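Stop Making Your Simulator Pretty (For Me)

I spent most of June arguing with Mhairi Hepburn about backgrounds. She thinks a policy trained in simulation should see as many different places as you can throw at it: ruined halls, peeling walls, weird daylight. I used to think that was decoration, something you do so the project page looks nice. I've come halfway around, and I'm still grumbling.

Our task in Fostbridge is small. There's an arm, a table, a little stand with an orange piece hanging on it, and the gripper has to get to that piece. We render a view from close to the gripper and another from farther back, and swap the surroundings between runs.

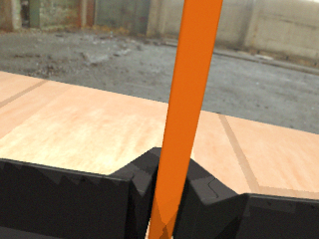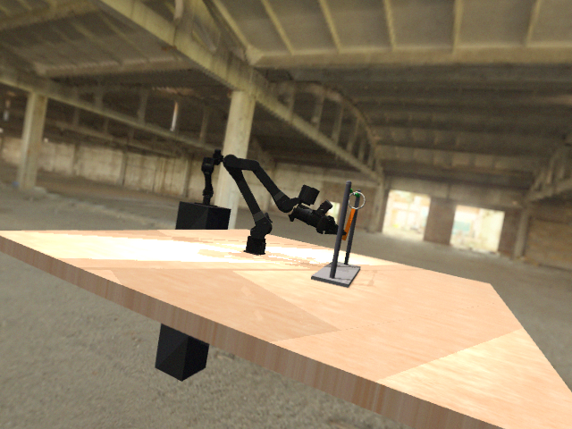 What the numbers say

With one plain gray room, the policy managed 25 good grasps out of 40 on our real bench. With the varied halls it got 35. I can't wave that away, and I tried (ask Gaëtan Pruvost, who had to listen to me).

But look at what we changed! The halls brought new light along with the new walls: bright patches on the tabletop, shadows on the gripper. My bet is that the light did most of the work and the concrete got the credit. We only ran 2 training seeds per setup, so I wouldn't bet the house on any of it.

So before anyone renders another abandoned factory, I'd love to see the boring test: same gray room, wild lighting. Mhairi says it'll land in the middle. I say it'll match the halls, and I've promised her lunch if I'm wrong.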